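Print this thread
E-mail this thread

1/ Notes on the Covach Awards voting figures, now that the organisers have put out the full sheet. Mostly about Best Live Act, as that is the one people are arguing over.

2/ Total valid votes: 3670. Szekeres took it with 936. Presura finished two votes behind. The margin is small but it is outside the recount rule, which only applies to an exact tie.

3/ The public vote counts for half. The other half is a panel score, and the panel put Presura first. Under last year's weighting Presura would have won. The weighting was changed in February and was printed in the entry rules.
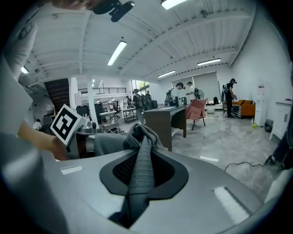 4/ Imgate, who ran the online ballot, removed roughly 8 per cent of entries as duplicates. They have not said how those split between acts. Until they do, claims that either fan club was hit harder are guesswork.

5/ On the broadcast: the Szekeres set ran long and the Presura medley was trimmed to fit. Voting had closed by then - it made no difference to the result.

6/ Still missing from the sheet: panel scores by round, and the phone vote as a separate line. Will add them here if they appear.

Print | E-mail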